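## 4. Teaching the microwave task (two-arm, remote)

Read section 3 first. Arms must be homed and the Zwane pedals plugged in before you start, otherwise the leader handles do nothing and you'll waste ten minutes wondering why.

Task = open door, put item in, close door, press start. One person drives, one person on the stop button. Always.

### 4.1 Before you drive

1. Microwave on the white table, front square to the arms. Feet down flat, no rocking.
2. White cloth up behind. Creases are fine. Just don't let it droop onto the appliance.
3. Mains on at the wall. Display lit.
4. Open and shut the door once by hand, so you know how hard the release button needs to be pushed.
5. Bring up both wrist views and the chest view in Pekham. All of them live? Carry on. One frozen, restart the viewer, not the arms.
6. Speed limit to 250 mm/s. Leave it there for the first 4 takes at least.

**CAUTION:** never run the microwave empty. Put a mug of water in for any take that ends with start being pressed.

### 4.2 Close approach

Creep in using the wrist view. Fingers upright, small gap between them, palm level with the lower part of the door. Stop when one finger starts to overlap the corner of the dotted window. Hold for 2 seconds, then go on.

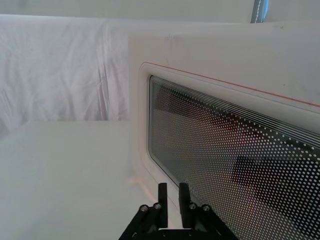 *Gyu-bin Seol*

1. Squeeze the leader handle slowly. Fingers follow with a slight lag, this is normal.
2. Don't judge distance from the window. It's tinted and it picks up reflections, and people chase those. Use the door frame and the edge of the table.
3. If a finger touches the door, let go of the pedal. Back off with the handle, never with the home command (home swings the elbow first and will drag the whole appliance along).
4. Keep the bolt heads on the support arms clear of the door. They stick out further than you think and they scratch.

Note: the finger pads slip on smooth casings. Push with the fingertip, don't pinch.

### 4.3 Door release

The door has no handle. Release is the oval button low down on the control panel, so the right arm does it.

1. Right gripper closed. Come in from below and to the right.
2. Left gripper waits low by the bottom left corner of the appliance. Keep it off the front, the door needs to swing.
3. Line the fingertip up with the middle of the oval.
4. Push straight in, one go. No jabbing. Jabbed takes get thrown out when Freya checks them.
5. Withdraw right arm towards you before doing anything else.
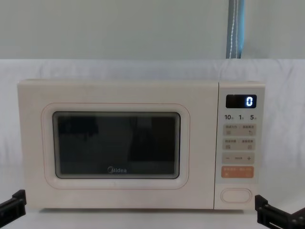 *Fig. 4-2. Chest view, both grippers low, display at 0.*

If the display shows anything other than 0 before a take, clear it by hand. The policy learns whatever is on there and we had a whole batch in May that would only start from a leftover time.

### 4.4 Recording

1. Tap left pedal: record on. Beep.
2. Do the task at an even pace. Pauses over 2 seconds get trimmed, apart from the hold in 4.2 which is tagged.
3. Tap left pedal again: record off. Double beep.
4. Mark it good or bad straight away. Fumbled but recovered = good, please keep these, we are short of them.
5. Reset and go agian.

Disk fills up quick. The Flonau box stops saving at 600 takes without any warning, so copy off before then.

**CAUTION:** hands out of the table area while record is on, even if the arms are still. Stop button person calls "clear" before you reach in.

Pedal faults, see section 7. Anything else ask Chaltu Gebretsadik or Esmaeil Shirazi, and write it in the log even if it seemes minor.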